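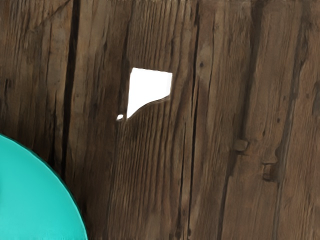 Hokotitz Cancer Research Building, Grudeo Wing
Safety walk-through, labs and shared rooms
Date: 4 September 2019
Marks: OK / FIX / OPEN (open means I was told something and could not check it)

1. Chemotherapy drug storage, second floor
Locked cabinet, key signed out: OK
Inventory matches contents: FIX
Comment: The sheet lists 20 vials. The shelf had 13. The lab's answer was that the rest were "in use." Maybe so, but the use log stops in the middle of a page and picks up again in different ink. I'd like to see the missing entries before anyone calls this a paperwork problem.

2. Biosafety cabinets
Certification stickers current: OK on 9, FIX on the one by the window
Airflow alarm tested: OPEN
Comment: I was told the alarms are tested weekly. There is no record of a weekly test. One alarm had tape over the speaker. I took the tape off and it did not sound, so draw your own conclusions.

3. Tumor sample freezers
Temperature logs posted: OK
Backup power: OPEN
Comment: The Cilason monitoring system is supposed to send a text message when a freezer warms up. Everyone I asked believes it works. Who gets the text? I heard three different answers. The log sheets are also very tidy, same reading every day, same handwriting, weekends included. Please run a live alarm test with me in the room.

4. Sharps and waste
Containers below fill line: FIX (tissue culture, both benches)
Red bag waste separated: OK
Pickup schedule posted: OK
Comment: Posted schedule is from last December. Pickup does seem to be happening.

5. Eyewash and shower
Path clear: FIX
Flushed this month: OK
Comment: Boxes of pipette tips in front of the eyewash again. Last report says this was "resolved permanently."

6. Radiation source room
Door interlock: OK
Badges worn: FIX
Survey meter calibrated: OK
Comment: Two badges hanging on the hook while their wearers were inside. A badge on a hook measures the hook.

7. Training records
Staff on list: 58
Records complete: OPEN
Comment: The new Pană online course shows everybody at 100 percent. It also lets you click through to the end without reading a word; I tried it and passed before my coffee was cool enough to drink. I won't sign this section on the strength of that course. A short spill drill on each floor would tell us more.

8. Patient sample intake desk
Gloves and spill kit at desk: OK
Names covered on labels in public view: FIX
Comment: Labels can be read from the visitor chairs. Turn the rack around.

9. Exits and hallways
Exit signs lit: OK
Fire doors close fully: FIX (north stairs, catches on the floor)
Comment: Work order said to be in. No number given.

Follow-up
Items 1, 2 and 3 need a written answer with copies of the logs attached. "We looked into it" was the full reply last time and I won't accept it again. The FIX items in 4, 5, 6, 8 and 9 can be closed by the floor managers, and I will look at each one myself before changing the mark. Item 7 stays open until the drills are done.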